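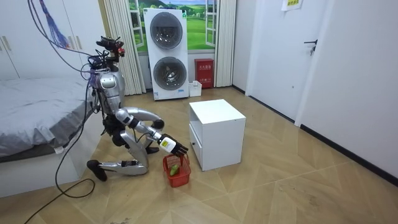 Moving out: how clean does a bedroom have to be to get the deposit back?

Posted by Dorian Picard in Renting & Moving

I'm leaving my place in Borndale in December after three years. The lease says the bedroom must be returned "in the condition received, fair wear excepted," a phrase that has been worrying me since I found it on page 41. The floor has a few dull patches and there's one drawer that has never shut without a fight. Do I fix things, or clean and hope? The deposit was 3329 dollars and I've grown fond of it.

Kanchan Tripathi

Clean first, fix second, hope last. Empty every drawer and wipe inside, including the corners where the crumbs go to retire. A sticky drawer usually wants candle wax on the runners and 20 minutes of bad language.

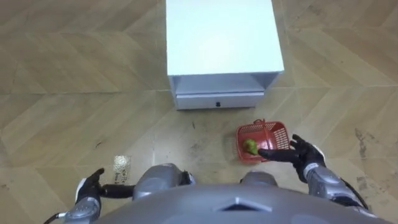
White cabinet, drawer closed

For the floor, use a barely damp mop and go with the planks. Skip anything that promises shine. I used one once and my landlord in Lewis charged me 92 dollars to have it taken off again.

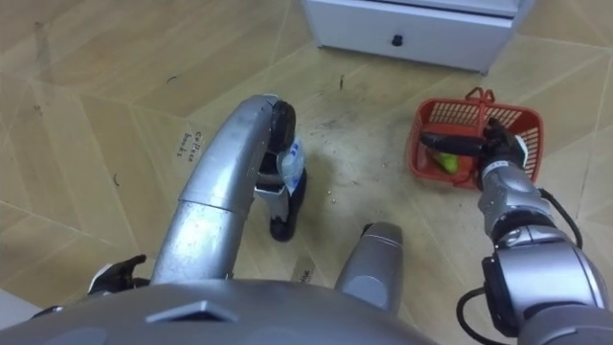
Dull patches are normally wear, and wear is the landlord's problem. Gouges are yours. Dig out your move-in checklist before you argue either way, and get the walkthrough in daylight if you can. Mine was at 7 p.m. and we both pretended to see the baseboards.

Turkik

just pay a cleaner and keep the receipt. worked for me, though I did also leave them a very nice shower curtain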